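Cloth bench notebook, arm 2
8 January 2021
Topic: Dekker fingers against Elta fingers, trousers, grasp at the hem

Started late, the controller wanted its update first and I let it finish. Firmware is now the same on both arms, so from today we can compare without the excuse we had before.

Purpose of the day, so I remember it when I read this in June: we have two finger sets for the small parallel gripper. The Dekker set is stiff, with a tapered tip. The Elta set has the same outer shape but the tip gives a little when it is pressed on the table. Both are black and they are hard to tell apart on the shelf. Roos Jacobs asked for paint marks on them and I still did not do it. The question is which set takes the end of a trouser leg better when the leg lies flat, and whether the wrist camera gives enough to decide the approach angle.

Setup
Wrist camera on the bracket from Metside, short version. Exposure fixed at 2,851 in the units of the driver (I never found what the unit is, the manual says only "steps"). Frame buffer limit 2,000, oldest frames are dropped. Gripper force at level 5, speed low. Arm controller is the Zirnex box, the older one with the loud fan.

The garment is the pale blue jeans. I like them for this test. The outer seam is thick and has two rows of topstitching, and the hem has a brownish chain stitch that stays readable for the camera even where the denim is very faded. With the black T-shirt from before we had nothing to look at.

Approach 1: one finger on the flat denim, the other one on the far side of the inner seam, tip turned up toward the hem. Opening wide. I stop the arm before closing and check the view, then decide to continue or not.

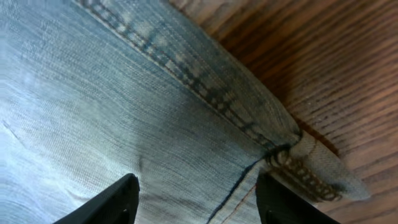
The outer seam is the difficult part. Where it meets the hem there is a bump of several layers, and a finger which comes in at this point goes up over it and loses its contact with the fabric. The inner seam is thinner and more forgiving. So I moved the closing line toward the inner seam and kept it there for all the runs that I count below.

Results with the Dekker fingers, 9 runs: 5 held through the lift. In the others the leg slid out while the arm was going up, always slowly, which makes me think about friction and less about position. The stiff tip gets under the fabric well. When the height is a little too low it scratches the table, and I hear it before the force reading shows anything. I do not like this sound. I raised the approach height by one notch after the second run and the scratching stopped.

Results with the Elta fingers: not complete. I changed the set, did the zero again, and the first two closings took only the top layer of the leg. The soft tip bends back on the table and then it sits on the denim, it does not go under. With more force down it works better, but then the fabric is pushed forward and makes a wave in front of the finger. I will not write a number for this set until it has the same count of runs as the other one. Roos would ask, and she would be right.

Note for the camera. Up close it has almost too much detail on the denim and very little on the table. The twill lines are sharp, the wood goes soft as soon as the focus sits on the cloth. For finding the edge of the leg I first used the color difference, blue against brown, and this is fine at the approach height. Closer in it becomes worse. The folded parts turn beige and brown in the image and come near to the color of the table. The edge finder then jumps from the hem to the shadow and back again.

I tried the stitch line in place of the color. The reddish-brown thread is a good feature as long as it is in focus, I can see the single stitches with the gaps between them. In the blurred part it becomes one soft line, and further down it fades out where the cloth is in shade. So it can give a direction but I would not trust it for the distance.

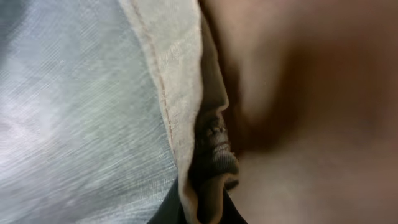
The dark hollow between the layers is the other problem. Depth estimation gives nonsense there, it reports a surface far behind the table. I masked everything under a brightness threshold and the estimate became calm, but with the mask we also lose the place where a finger could go in between two layers. Maybe two exposures, one short and one long, and take the dark parts from the long one. The Zirnex box can switch exposure by script – I saw it in the menu, I did not test it.

Also the ribs of a bunched piece of fabric look to the seam detector like stitching. It put a seam on them with high confidence. I saved the frames under "false seam" for the next training set.

Small things
The bracket screw on the left was loose again after the finger change. Use the washer.
Cable of the camera touches the wrist at full rotation. No damage, but I limited the joint in the config. Do not remove the limit without looking at the cable.
The zero position must be done with the fingers mounted. I did it once without and lost the time until lunch.

To do
Finish the Elta runs, same closing line, same force first, then one level higher.
Paint marks on the finger sets.
Test the exposure switch.
Ask Roos if the long bracket from Metside is still in her drawer, a bit more distance could help with the blur on the table side.

Arm parked, Elta fingers left mounted.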